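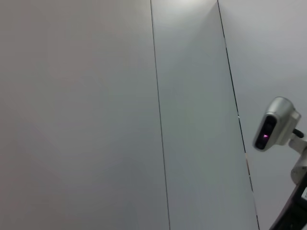
Ermira Leka got the job in Drernska because she was the only one who answered the phone before eight. The company was called Mishra, it put up wall panels and fixed other people's wall panels, and Neelam Rajput ran it from the front seat of a van. On the first morning Neelam handed her a flashlight and a roll of blue tape and told her to find what was wrong with the room at the end of the hall. Ermira stood in the doorway and looked. Gray walls, smooth and dull, with thin dark lines where one panel met the next. It took her a while to see that one of the lines wasn't dark all the way. It broke for a tiny stretch partway up, and farther down there was a short place where something tan showed through the joint. She tore off a piece of tape and put it next to the tan place, and then another piece by the gap.

"Two?" Neelam said when she came in.

"That's what I found."

Neelam put her thumbnail in the joint and ran it from as high as she could reach down to the floor. She didn't say if it was right.

"Avov put these up in February," she said. "They were in a hurry. The customer says the lines bother him."

"The lines, or the places where there aren't any?"

"He just said the lines."

They went back to the van for the tools. It was raining a little and the parking lot smelled like cut grass. Neelam drank the rest of her coffee standing up, and Ermira carried the long case because it looked heavy and she wanted to be seen carrying something heavy. She was 31 and had last worked at a bakery.

The repair was slow. Neelam showed her how to work the filler into the joint with a flat blade, hold it there, and take off the extra with one pull. If you stopped halfway you got a ridge. Ermira stopped halfway. Neelam wiped it out with a rag and had her do it again, and the third time it was all right.

"How much does he pay for this?" Ermira asked.

"Five hundred."

"For two spots?"

"For the room. You get 100 of it today and we'll see about tomorrow."

Ermira thought about that while she cleaned the blade. Her rent was due and her sister's birthday was coming up. She had told her sister the new job was in construction, and her sister had laughed and asked if they gave her a hat. They had not given her a hat.

Toward noon the customer came by. He was a thin man in a good raincoat and he didn't take it off. He stood in the middle of the room with his hands in his pockets and turned all the way around once.

"It's better," he said.

"It's not done," Neelam said.

"No, I can see it's better, though." He tipped his head back. "What about up there?"

All three of them looked up.
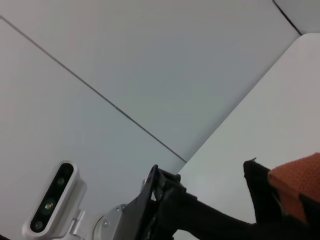
"What about it?" Neelam said.

"One side is darker than the other."

"It's the light. Same panel, same batch. Light comes in at an angle and one of them gets more of it."

He kept looking. Ermira looked too. The line between the two ceiling panels ran on a slant from where she was standing, and the panel on one side did seem a touch grayer. She walked to the other corner and looked from there, but she couldn't tell if it had changed or if she only wanted it to.

"My wife painted the old ceiling," the man said. "Before Avov took it down. It was yellow. She stood on a kitchen chair and did the whole thing in a weekend."

Neelam didn't answer. She was mixing more filler and it had to be mixed without stopping.

"Did you keep any of it?" Ermira said.

"Any of what?"

"The old ceiling."

He took a hand out of his pocket and rubbed the back of his neck. "There's a piece in the garage. I don't know why. They were loading the truck and I asked the kid to leave me a piece, and he left me one the size of a door."

He went out after that. They heard him talking on the phone in the hall for a few minutes and then they heard his car.

Neelam spread the filler along the second joint, top to bottom, one pull. It came out clean. She stepped back and squinted at it with one eye.

"Brultemow makes a gray that would even out that ceiling," she said. "It's $90 a can. I'm not offering it to him."

"Why not?"

"He'd buy it. Then he'd call me in a month about something else."

They ate lunch on the floor with their backs to the wall they hadn't touched. Neelam had rice in a plastic tub and Ermira had two rolls she had bought from the bakery, where she still got the discount if the right person was at the register. She gave one to Neelam, who ate it in four bites and said it needed salt.

By three the joints had to be left alone. Neelam packed the case and went to move the van closer to the door. Ermira peeled off her two pieces of tape. She checked the places underneath with the flashlight, holding it flat to the wall the way she had been shown, so any bump would throw a shadow. There was one small bump. She pressed it with her thumb, and then there was a thumbprint.

She looked at it for a bit. Then she got the rag and the blade and did it over, one pull, and didn't stop.

The garage was open when she carried the last of the things out. The yellow piece was leaning behind a lawn mower, and it really was the size of a door. The paint was thick, with brush marks going every direction, and one corner hadn't been painted at all.

"You coming?" Neelam called.

Ermira got in the van. Neelam counted out the money onto the dashboard, all twenties, and Ermira put it in her shirt pocket and buttoned it.

"Seven-thirty tomorrow," Neelam said. "Bring your own gloves."

"Okay."

"And you can bring the rolls."

Home Stories Poems Submit About Contact

Recent stories
The Dog at the Ferry Office
Two Winters in Drernska
What Paula Owed
Change for the Laundry
A Short Drive With My Uncle

Posted July 9, 2020 | All stories copyright their authors | Contact the editors | Back to top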